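分类:居家事务 > 桌面与收纳 | 标签:茶点桌、杯架、纸袋、季度整理

关于茶点桌物品归置办法的修订记录

本博客前几篇陆续登载过书柜、鞋柜及阳台储物箱的整理记录。按照原定次序,本篇应写玄关,现予顺延,先行记录茶点桌的归置情况。该桌使用频率高,物品进出频繁,上一版办法执行至今已有若干条款与实际脱节,有必要重新梳理并形成文字,供本人日后查对,亦供有类似需要的读者参考。

先说明范围。本文所称茶点桌,指棕色桌面的那一张,用途为存取茶杯、零食、纸巾及少量杂物。烹饪用具、药品、票据均不在此列。原办法曾允许票据临时放置于此,期限为当日,实际执行中当日从未清走,故本次修订将该条删除,票据一律进抽屉。

修订工作于八月进行,选在一个星期六上午,连同擦拭在内,至午饭前结束。此前一周,本人将桌上各类物品的取用情况作了简单记录,发现占地最多的物品往往取用最少,而每天要用的纸巾总在最里面。这一情况与此前整理书柜时所见大体一致。

一、关于分区

桌面划分为后区、侧区、前区。后区靠桌子远端,用于设置搁架;侧区设置杯架;前区留作操作使用,原则上不作长期存放。

后区采用黑色金属丝搁架,分上下两层。下层放盒装饼干,上层放瓶装物品及袋装零食。这一安排与旧办法相反。旧办法规定盒装在上、瓶装在下,理由是盒子轻。实际使用后发现,盒子立在上层容易遮挡后方,且盒装饼干往往需要连盒取出,从下层平着抽更为顺手。瓶子放上层,取放时从上方握住瓶身即可,不必弯腰。

搁架购于Orkness,连同杯架一并结算,合计261元。购买前应先量尺寸,这一点在此前的文章中已多次提及。本人为后区量得的可用宽度为461毫米,搁架放入后两侧仍有余量,便于抹布通过。如读者的桌子靠墙,建议在宽度之外另行核对墙面插座的高度,以免搁架上层挡住插头。

二、关于杯架

杯架为浅色木质,圆形底座,中间一根立柱,立柱上有斜出的短挂钉。挂杯时应遵循以下规定:其一,杯子沥干后方可上架;其二,先挂上部挂钉,后挂下部;其三,杯柄入钉后应轻轻下压,确认稳妥后再松手。

现行办法规定,常用杯以一只为限,来客用杯另存橱柜。该条在征求家人意见时有过不同看法。有意见认为,既然挂钉不止一处,理应挂满。本人认为,杯架挂满后取杯时易相互碰撞,且挂钉多不等于必须全用。最终按一只执行,试行一季后再议。常用的是一只白色马克杯,黑色杯柄,杯底印有小图案,辨识方便。

此外,关于杯子容量。此前本人一直以杯子的大小衡量每日饮水,后改为统一按360毫升冲泡,茶叶用量随之固定。该数值另行记在茶叶罐的标签上,与杯架无直接关系,此处一并备案。

三、关于筒形容器及长柄用具

桌面左侧设橙红色圆筒一只,深灰色筒沿。筒内存放灰色长柄用具,斜靠筒壁,柄端高出筒沿,取用时握柄直接提起。

圆筒的颜色曾是讨论的重点。按照本人偏好,桌上器物宜以白、灰、木色为主,橙红色较为跳脱。经使用一段时间,结论是保留。醒目的颜色有其便利之处:筒子一旦被挪开,旁人立刻看得出来,也知道该归还到哪一侧。相比之下,此前用过的一只浅色收纳筒,曾被挪到窗台上放了半个月而未被察觉。

筒内不得投入包装纸、封口条及瓶盖。该条为新增。细小物品落入筒底后不易发现,每次清点都要将长柄用具取出,再把圆筒倾斜查看。对于筒底偶有的小件,统一在每周整理时取出,平日不作处理。

四、关于纸巾

纸巾采用小包装,绿黄两色外包,白色封口贴。旧办法将纸巾列入搁架下层,与饼干同放,结果每次取纸都要先移开饼干盒。新办法将其调至前区,平放,封口朝上,不叠放其他物品。

前区原则上不作长期存放,纸巾为唯一例外。设立例外时本人颇有犹豫。经验表明,前区一旦允许放一样东西,很快便会有第二样、第三样跟进。为此同时规定:前区如出现纸巾以外的物品,应于当次用毕后归位,不得以“纸巾也在那里”为由留置。

五、关于纸袋

白色纸袋的处理是本次修订中着墨最多的部分。家中外带点心、面包及零散茶包多以纸袋盛装,进门后顺手放在桌上,几日之后桌面即被纸袋占据。旧办法仅有“纸袋及时清理”一句,未规定由谁清理,也未规定何时为及时。

现将流程明确如下。纸袋进入桌面后,先查看内有物品与否。有物品者,袋口上沿折好,立放于搁架前方,折边朝上,当日处理完毕;无物品者,压平后收入侧边文件袋,留作再用。移动纸袋时,应捏住折好的上沿竖直提起,不宜托底,更不宜从中部抓握,以免袋身起皱或内容物倾出。
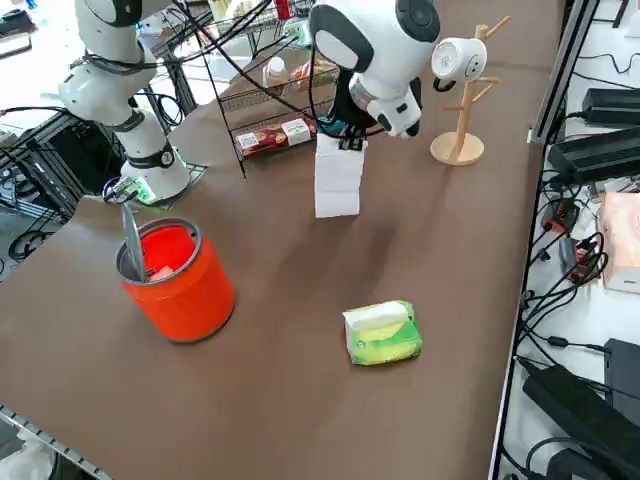 立放的位置也作了比较。本人先后试过靠近杯架一侧与搁架正前方两处。靠近杯架时,取杯动作容易带到袋口,纸袋随之歪倒;放在搁架正前方,背后有依靠,较为安稳,缺点是取下层饼干时须先将纸袋移开。权衡之后仍取后者。饼干并非每日都取,而杯子每日要取数次,应以频次高者为先。

留作再用的纸袋不宜过多。文件袋装满即停止收存,多出部分直接进入可回收物。此前本人有囤积纸袋的习惯,自搬入Prenosmont公寓以来,每次换季都能从柜顶清出一叠,其中多数边角已经发黄,已无再用价值。收存本身需要占用空间和时间,这一成本在过去的记录中常被忽略,特此补记。

纸袋如印有店名或贴有标签,一般不作处理,保留原样。曾有读者来信询问是否应当撕去标签后再收存,本人的做法是不撕。标签撕除时容易连带纸面,得不偿失。

六、关于零食的存量

搁架承重及容量有限,零食存量宜加以约束。现行规定为:盒装饼干以一盒为限,拆封后食用完毕方可补入新盒;袋装零食一袋,置于上层,与白色塑料瓶并列。未上架的存货统一放入橱柜,不得堆放在搁架周围。

补货时须核对保质期。橱柜内按到期先后排列,先到期者在前。上一季曾出现两盒相同饼干先后拆封的情形,起因是搁架上的一盒被推至深处,误以为已经吃完。现改为盒面朝外,印有图文的一面正对使用者,有无一望可知。

关于零食种类,本办法不作限制。家中口味不一,强行统一徒增争执。唯一的要求是气味较重者不得与茶包同层。此条来自一次教训:一包带香料的坚果与茶包相邻存放数日,之后冲出的茶始终带有别的味道,整包茶只得另作他用。

七、关于清洁与检查

桌面每日擦拭一次,时间定在晚饭之后。擦拭顺序为由后至前,先擦搁架下方,再擦杯架底座周围,最后擦前区。擦拭时应将物品提起,不应推动。推动虽然省事,日久会在桌面留下划痕,棕色桌面上的浅色划痕尤为明显。

每周检查一次,内容包括:圆筒内外有无杂物,杯架是否晃动,搁架各脚是否着地,纸袋有无超期。检查结果以简单记号写在日历上,无需另立表格。本人曾为此制作过一份相当详尽的表格,用了2周即告停用,填表所花的时间已超过整理本身。该表格仍存于电脑中,有需要者可来信索取,但不推荐使用。

圆筒的清洁需单独说明。筒身为光滑表面,手印明显,以微湿软布擦拭后再用干布收净即可。灰色底沿与筒身相接处容易积灰,须将圆筒放倒或倾斜后沿圈擦拭。筒身靠近底部处另有一圈略微凸起的环带,平时立放时不甚显眼,擦拭时应一并照顾到。

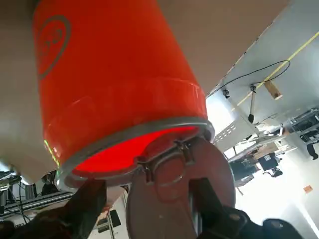

圆筒倾斜时所见:橙红色筒身与灰色底沿,相接处为积灰之处。

筒身上印有圆形标识,擦拭时不宜用力,也不宜使用含颗粒的清洁剂。本人对标识本身并无特别看重,只是印刷图案一旦磨损成片,整只筒子便显得陈旧,而其功能完全正常,因此更换未免可惜。

放倒圆筒之前应先取出长柄用具。这一点看似无需写入,实际操作中仍有遗漏。长柄用具滑出后往往先碰到杯架,继而落到地上,清洁工作便由一件变为三件。写入办法之后,此类情况有所减少。

八、关于标签

本次修订未启用标签。此前整理书柜时曾用Drelik标签带,效果尚可,故有读者建议在茶点桌上沿用。经考虑,茶点桌物品种类少,形状差异大,圆筒、搁架、杯架各有用途,不贴标签亦不致混淆。标签带遇水易翘边,翘起后又会粘住灰尘,反而增加清洁负担。标签目前仅用于橱柜内部及茶叶罐。

若家中有幼童或有长辈同住,是否贴标签应另作考虑。本人仅就自家情况作此安排,不作普遍建议。

九、执行中的问题

新办法施行以来,总体可行,仍有以下问题待解决。

首先是前区的占用。每日上午情况较好,傍晚之后前区常出现钥匙、耳机及信件。此类物品本应停留于玄关,而玄关尚未整理,无处可放,只得暂放桌上。由此看来,玄关的整理顺延并不妥当,两处应当同步进行。本人在安排次序时对此估计不足。

其次是纸袋“当日处理”一条。工作日回家较晚时,当日处理往往拖至次日早晨。是否改为“次日早饭前处理”,尚在斟酌。一方面,规定宜与实际相符,写得过严而长期不执行,不如写得宽些;另一方面,期限一经放宽,恐怕又会顺势后延。暂按原文执行,待下次修订时根据日历上的记号再定。

再次是杯架与搁架之间的距离。两者靠得过近时,从搁架上层取物容易碰到挂着的杯子。目前的做法是将杯架向外移出一掌之宽,碰撞基本消除,但侧区因此略显局促,放热水壶时须转动壶柄方向。若日后更换较小的水壶,此问题可一并解决。本人并无为此专门换壶的打算。

最后是纸巾包的消耗。小包装纸巾用得快,备用包存放在橱柜何处,家中至今没有统一意见。一说放在茶叶旁边,取用方便;一说应与其他纸品同放,便于清点。目前两处都有,违反了本办法一物一处的原则,应尽快归并。

十、附记

有读者在前一篇文章下留言,询问为何居家整理要写成条文形式。本人长期从事文书工作,习惯使然,写成条文便于修改,哪一条行不通,删去或改写即可,不必通篇重来。家人起初颇不以为然,后来在纸袋一条上主动提出了修改意见,本人已予采纳,即“内有物品者立放,无物品者压平”的区分。旧稿中两者混在一起,确有不便。

另有读者询问搁架的具体型号。Orkness的同类搁架有数种规格,店内标签更换频繁,本人未留存型号,建议携带尺寸前往比对。杯架亦同。圆筒为早年购置,来源已无从查考。

此前发布于“Moya札记”栏目的茶点桌旧办法,自本文发布之日起不再适用。旧文保留备查,文末将加注说明。玄关部分的整理记录拟于下一篇发布,届时将一并回应钥匙与信件的归置问题。鞋柜一文中关于除湿剂更换周期的错漏,已在原文更正,感谢来信指出的读者。

联系:请使用站内留言 | 版权归博主所有,转载请注明出处 | 返回顶部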